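Prostosum bench, 17 Oct 2022. Thread on gripper fingers, because I said I'd post results whether or not they suited anyone.

Short version: two finger shapes, two arms, one job. The job is paper. Picking up a sheet, letting go of it, putting it somewhere flat. I am less impressed than I was told I would be.

The fingers first. Polla sell the open triangular ones - a skeleton plate, very light, looks good on a stand. The closed tapered pads are the Alaoui ones with ridges on the gripping face. Same arm underneath, same motor, same cable getting in the way.

The Polla leaflet says "handles any sheet material". I'd like to know what they count as a sheet. Card, yes. A clipboard, yes, all day long. A single page of office paper lying flat on a smooth white table is another matter, and it's the one people ask me for.

We logged 1316 attempts with a single loose page. I'm not giving you a percentage from that because the table got wiped down halfway through and the numbers before and after don't match at all. So that's a result about cleaning, if you want one.

Restarted from scratch and did 1000 with each finger. The ridged pads won on grip. They also crease the page more often, and I've yet to see a supplier count a crease as a failure. I do. If I handed you a letter folded down the middle by my thumb you'd have something to say.

Stapled pages are worse. Sometimes you get the top sheet, sometimes the lot. The wrist camera is no help there: it can see there's a page, it can't tell how many it's holding. Nor can the controller, whatever the Hunddale people say about their force reading.

About that force reading. It goes up to 2046 and in three weeks I haven't seen it settle on anything I could use for paper. It jumps when the fingers touch each other. That's the signal. That's all of it. For a block or a mug I'm sure it's lovely.

Someone asked whether the fixed camera would do instead of the ones on the wrists. Partly. It's better for knowing which arm is about to clout the other. It's poor for page edges, white on white. The wrist views catch the edge but lose it as soon as the fingers close, right when you'd like to have it.

Also the wrist cameras pick up an awful lot of wallpaper. Our panels are busy on purpose (we wanted a hard background) and I've come round to thinking it's too hard to tell us anything fair. A plain wall next, same fingers, same pages, then we'll see who's been flattered.

Things I changed my mind on: cable routing matters more than I thought. A loop off the wrist tugs a little when the arm reaches across, and a little is plenty with paper. I blamed the Polla fingers for that for days. Sorry, Polla. Only for that bit.

Things I haven't changed my mind on: 3 demos on a supplier's own table prove nothing. Send the fingers, I'll use my own paper.

Pictures, wrist cameras and the fixed one:

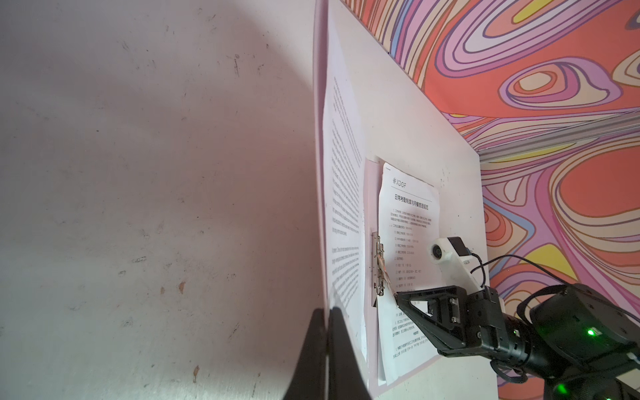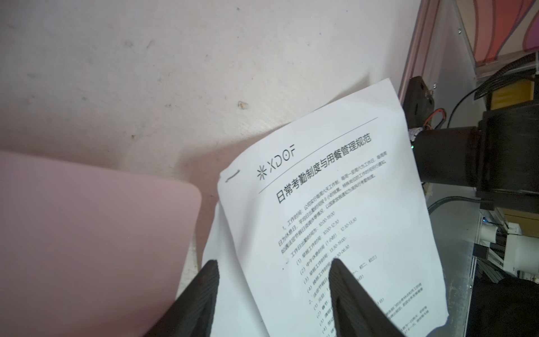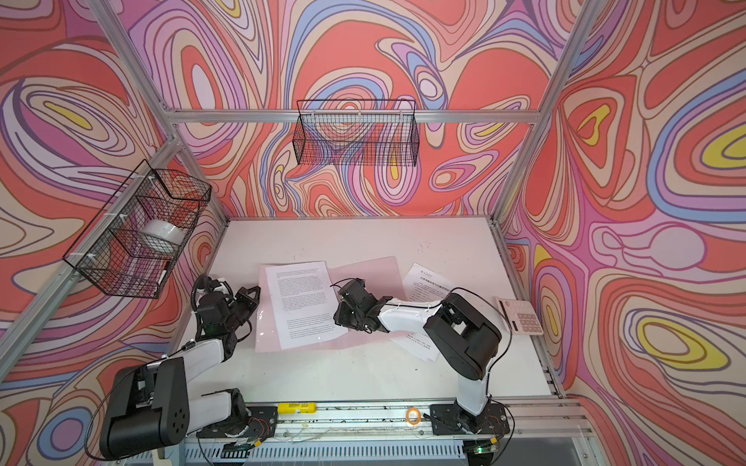
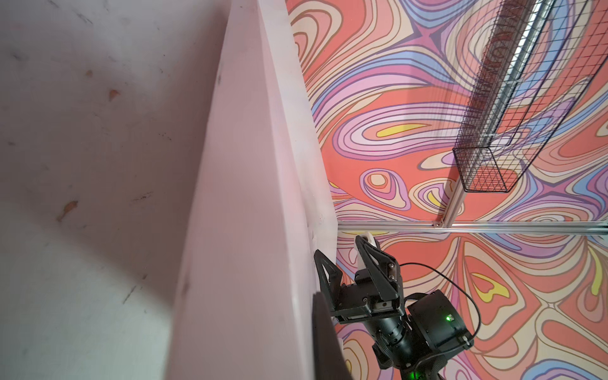 Paper trials, October. Third one is the fixed camera, the other three are from the wrists.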